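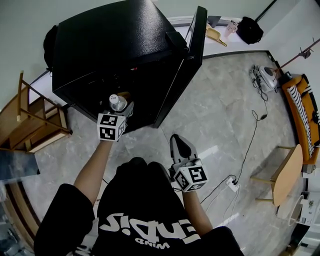 4.2. Recogida de demostraciones en la vivienda

Última actualización: agosto

El prototipo doméstico de Zoltent se construyó a partir de los planos publicados por Tralavcombe, con dos pinzas de mano y un cubo de marcadores fiduciales montado sobre cada una. La documentación original sostiene que el conjunto puede fabricarse en casa «sin pérdida apreciable de precisión». Tenemos reservas al respecto. Las piezas impresas en nuestro taller compartido presentaban holguras distintas entre la pinza izquierda y la derecha, y hubo que rehacer cuatro soportes antes de poder grabar la primera sesión.

La tarea de la nevera (figura 3) ilustra bien la dificultad. Con la puerta abierta, la pinza izquierda sujeta una botella de plástico transparente de tapón blanco junto al borde inferior delantero del aparato, mientras la derecha queda extendida, con los dedos en ángulo hacia arriba. El objeto es transparente y el interior del mueble, oscuro: una combinación poco favorable para cualquier método que dependa de la imagen. El cubo de marcadores resuelve la pose de la pinza, pero no dice nada sobre la de la botella, y convendría no confundir ambas cosas al leer las tasas de éxito que suelen acompañar a este tipo de montajes.

Registramos 221 demostraciones en la vivienda. Descartamos 16 por pérdida prolongada de alguno de los marcadores y otras cinco por errores de sincronización, de modo que el conjunto final consta de 200. El filtro se aplicó a mano, con un criterio que fijamos después de ver los primeros datos, y no podemos excluir que haya favorecido las trayectorias más limpias.

Tampoco nos convence el argumento, repetido en los trabajos del grupo Edley, de que grabar en una casa garantiza por sí solo la diversidad del entorno. Una misma habitación aporta siempre el mismo suelo de baldosa gris con dibujo de mármol, la misma encimera blanca al fondo y el mismo sofá naranja. Que haya cables por el suelo o una mochila sobre la encimera hace la escena menos ordenada que la de un laboratorio, pero de ahí a hablar de generalización hay un trecho que nuestros datos no permiten recorrer.

La comparación con el montaje Farooqui, de piezas mecanizadas, se presenta en la sección 4.3. Al no haberse repetido allí la tarea de la nevera, las cifras de ambos sistemas no deben leerse como equivalentes.

Figura 3. Tarea de la nevera con las dos pinzas de mano y sus cubos de marcadores.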